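Automation of hand packing at Unent

Reading time: 4 minutes

Unent is a packing contractor that puts small printed goods into clear bags, trays and cartons on behalf of publishers, toy sellers and mail-order shops. The automation of hand packing at Unent refers to the gradual move of its bagging work from bare-handed packing to work done with hand-held grippers, and later to robot arms trained on recordings of that work. The change began in the firm's bagging room and has altered job grades, training and the layout of the working day for most of its 119 packers.

Background

Before the change, all bagging at Unent was done by hand at shared tables. A packer opened a bag, slid the printed item in, closed the strip and passed the bag on for boxing. The firm had bought a bagging machine some years earlier, but it could only be used for long runs of one size. Short runs, which made up most orders, stayed with the packers.

Staff turnover in the bagging room was high. Sore thumbs and wrists were the most common complaint recorded by the shift leaders, and the works council had asked for shorter turns at the tables before any robot was discussed. Romana Machala, then head of the bagging room, put the first proposal for automation to the management together with a request for regular rest breaks. The breaks were granted first.

Work with hand-held grippers

Clear film is hard for a robot to handle. It folds, slips and reflects light, and a bag with something in it changes shape each time it is lifted. Unent's supplier, Hallari, therefore proposed that packers should carry out ordinary tasks with hand-held grippers fitted with cameras, so that the movements could be recorded and used for training. The packer squeezes the gripper much as one would a pair of tongs.
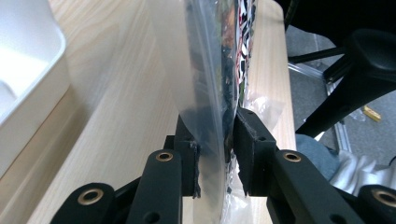 A zip bag with a printed item inside, held between the gripper's finger pads.

The finger pads are treated as consumable parts. Their soft facing wears and tears, and worn pads are changed by the packers themselves, a job that used to go to the maintenance team. Dalibor Procházka, who ran the maintenance team at the time, opposed this at first on the grounds that it took skilled work away from his staff. It was later agreed that maintenance would keep the linkages and mountings, and the packers would look after the pads.

Sessions are limited to three hours a day, with the rest of the shift spent on ordinary packing. A packer on gripper work is paid at a higher grade for the whole shift. Targets for speed do not apply during a session. This last point was written into the agreement at the request of Jozefína Kuruc, the packers' representative, who argued that hurried recordings would teach the robot hurried work and would put the old strain back on people's hands.

Two-gripper handling

Some tasks can be done with one gripper and the bag resting on the table. Others need the bag to be held from both sides, for example when it is being turned or when the item has slipped to one end. Packers generally find the second kind more tiring, as there is no free hand to smooth the film or push the item down. New starters practise with empty bags before moving on to filled ones, and then work beside an experienced packer for five shifts.

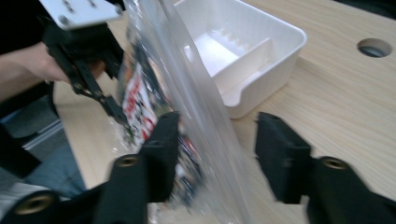

The tables used for gripper work are ordinary office tables, and most of the work is done sitting down. Packers had stood for bagging in the past. The move to chairs was popular, although some of the older staff said they missed being able to walk between tables and talk. Valeriano Olmedo, who trains new starters, has described the gripper room as "much quieter than I would like".

A set of 579 accepted recordings was used for the first training round. Recordings in which the bag was dropped were kept as well, but stored apart from the others.

Robot arms

The first robot arms were installed in October on a line called Mondent, named after the building that houses it. They take filled bags and place them in cartons. Opening bags and putting items in them is still done by people, as is all work on damaged stock. The arms stop about twice an hour, usually over a twisted bag, and a packer frees the bag and restarts the line.

Effects on staff

No packer was dismissed under the agreement, but posts that fell vacant in the bagging room were left unfilled for a time, and the Saturday shift was ended. For those who had relied on Saturday pay this was a real loss, and it remains the main complaint about the scheme. A new grade of line minder was created, open only to people who had worked as packers.

Opinions differ on the longer term. Dalibor Kubíček, the production manager, expects the arms to take over most boxing while bagging stays with people. Kuruc has asked for the agreement to be renewed before any further line is fitted out - the present one covers Mondent alone.

Related articles
Bagging machine
Hallari
Job grading in packing work
Kováčik (carton maker)
Repetitive strain at work

Contact | Copyright and reuse | Back to top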